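Warnenia Open Grounds Day: What We Saw

Posted 26 May 2021

The people behind the Warnenia festival opened the site to ticket holders for one afternoon, and we drove out to have a look. The festival itself is still weeks off, so there was no music apart from a short line check on the second stage. Mostly it was walking, with a few stops where crew members took questions.

Parking was in the lower field, the same as it will be for the festival. From there it is a ten minute walk to the main gate on a gravel path. The gate has been moved since the last edition and now opens onto the campground side. Anyone who remembers dragging a cooler up the old hill will be glad of that.

The campground has 719 marked tent spots this year, and RVs get a separate row along the tree line with 142 spaces. The tent spots are pegged out with string and numbered. They looked a little tight to me. If you have a big family tent plus a canopy, buy two spots while they are still on sale. Showers are in the same block as before, with 10 new stalls added at the back.

The main stage is called Gevora again. The deck was up but the roof was not. A rigger told our group the roof goes on last and takes two days. The second stage, Eder, was finished, and that is where the line check happened. The sound carried fine to the food stands and got muddy past the merch tent. They plan to add delay speakers there.

Flollier, the covered tent for late night sets, is the big change. It holds 1,143 people and they will count heads at the door. Once it is full, you wait. The wrestling ring that used to be in that spot has moved next to the Eder stage, and matches will run between sets in the afternoon.

On the lineup we got very little. The names announced in April are all still on the poster, and two late night slots are blank. The crew would not say who is filling them. Set times come out the week before the gates open.

Merch was open with last edition's hoodies and shirts at half price. Card only. Water refill points are marked on the new map, which you can pick up at the gate.

Nights out there get cold even in summer, so bring a warm layer for the late sets.

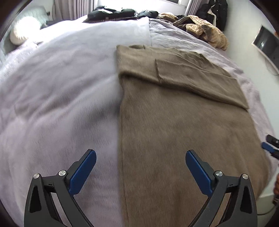

Gevora with the roof off sounds about right, they were still bolting it on when I got there last time. Does anyone know if an RV pass gets you into the tent showers, or do we have our own?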